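Dromider Dragway Opens Season With Longer Shutdown Area and a Full Bracket Field

DROMIDER – Bracket racing is back at Dromider Dragway, where 149 cars and motorcycles went through tech inspection for the opening round of the Brestard Bracket Series. The entry count was 143 at last year's opener.

The track spent the winter on its biggest round of repairs in several seasons. Crews added 1325 feet of new pavement at the far end of the shutdown area, ground down the bump past the eighth-mile cones that racers had complained about, and replaced the return road gate. The starting line pad was scraped and prepped again from bare concrete.

Racing is still run to the eighth mile for all weekly classes. Track management said the extra pavement was put in mainly with the faster doorslammer cars in mind, and that there are no plans to bring back quarter-mile racing this year. The insurance terms for the facility were renewed in January on the basis of eighth-mile events only.

Gates opened at 8 a.m. and the first time trial pair was on the track shortly after 10. Each entry got two time trials before eliminations. A third had been on the schedule, but an oildown in the left lane during the second session took 50 minutes to clean up, and officials dropped the last session to stay ahead of the noise curfew.

Cold air in the morning made for quick runs and some trouble with dial-ins. Several drivers who had picked their numbers off the first time trial found the car slowing down as the afternoon warmed up, and the Box class had more double breakouts in round one than in the rest of the day put together. By the quarterfinals the track had settled down and most winning packages were tight.

The Box final went to a dragster from Alva that had the better light by a wide margin and ran just above its dial. The runner-up, also a dragster, broke out trying to make up the difference. It was the winner's first final at Dromider, although the same team took two races at other tracks last fall.

In No Box, the defending series champion got past six opponents to win the class with a small-block Nova. The final was decided on the starting line when the other lane went red. The champion's closest race of the day came in the semifinal, which the timing slip showed as a win by less than a foot.

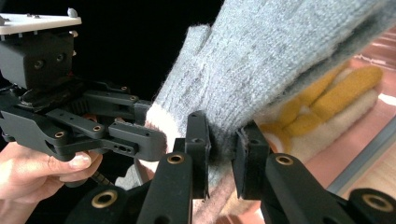
Motorcycle had its largest turnout since the class was added to the series. The winner came from the Brestard area and rode through five rounds without a single light slower than .030. Two of the bikes that made the semifinals were street-legal machines with license plates on them, running against purpose-built bikes with long swingarms.

The Junior classes ran on the same schedule as the adults for the first time. In past years the juniors were finished before noon, and parents who also race had asked for the change so that they would not have to miss a time trial of their own. Officials said the mixed schedule added a little time to each round and that they will look at it again after the second race.

Street ran last. The class is open to any street-driven car on DOT tires, with a helmet required for anything quicker than the posted cutoff. A four-door sedan with an automatic transmission won it over a late-model pickup. The sedan's dial was the slowest left in the field, so the pickup had to wait on the line for several seconds before its own tree came down – and then could not catch up.

The purse for the day came to $1810 across the regular classes, not counting the Junior awards, which are paid in savings bonds and trophies. Drinance, the parts and fluids supplier that signed on as a series sponsor over the winter, will add a bonus at the end of the season for the driver with the most round wins in each class. The bonus amounts have not been posted yet.

Points from the opener count in full. The series has eight races this year, and each driver's best six will be used for the final standings. A driver does not have to declare which races to drop. Ties will be broken by round wins first, then by a runoff at the last event if both drivers are entered.

There are a few rule changes that racers who missed the opener should know about before they load up for the second one. Buybacks are now allowed after round one only, and must be paid at the tower before the first pair of round two is called. Two-way radios between driver and crew are no longer permitted in No Box once a car has entered the staging lanes. Delay boxes that are installed but unplugged must be taken out of the car for No Box and Street. Tech cards from last season will not be accepted.

Pit parking has been changed as well. The gravel lot along the return road is now reserved for trailers over 28 feet, and smaller rigs will be sent to the grass rows behind the concession stand. Generators have to be shut off by 10 p.m. for teams staying overnight. Golf carts and pit bikes need the car number on both sides, and drivers of either must be at least 16.

Spectator numbers were not announced. The main grandstand was mostly full by the start of eliminations, and the hillside on the right-lane side was opened for lawn chairs in the early afternoon. Work on the new restrooms behind the stands is not finished, and portable units will stay in place for at least the next two events.

The second race of the series will be held at Alva, with the tour returning to Dromider for race three. Alva's gates will open at 7:30 a.m., half an hour earlier than at Dromider, and the track asks that trailers not line up on the county road before 7. Entry fees are the same at both tracks. Advance entries for Alva are being taken now at the Dromider tower office during regular hours, cash or card.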